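Subject: Re: Open day at Cikivstead - worth the drive?

On a wet evening in November, a list member wrote:
> Did anyone get to the Cikivstead open day in the end? The flyer
> promised "cloth handling, live" and I have been promised that before.
> It's a long way to go for a free pen. Also, is Besnard still the
> place to park?

I went. Park at Besnard, yes, but bring coins, the machine there has given up on cards.

The cloth handling was live, in the sense that it was happening while we stood there. They had a bench set up with a piece of blue denim and a hand-held gripper, the kind with a marker on each finger pad, and the demonstrator worked through picking up and letting go of fabric at a pace I would call scholarly. The plan is to record 1,000 of these by hand before any arm gets to try. They were at 700.

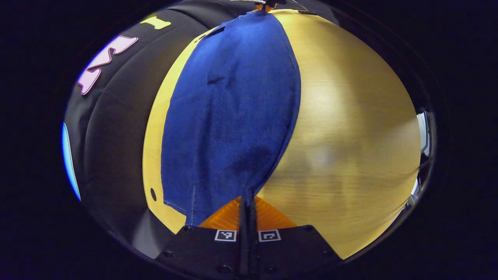 I asked why denim and was told it's forgiving. Six of us then spent a good while discussing whether a frayed hem counts as an edge, and I have had worse afternoons, several of them at Prustcombe.

The Camum talk upstairs was 17 slides on drawer opening, two of them about drawers. Skip it if they run it again, or sit near the door. The coffee was on the same floor and better attended.

So, worth the drive if you like watching work get done slowly and being allowed to ask about it. They do let visitors have a go after lunch - get your name on the sheet early, I was too late.

There was no pen.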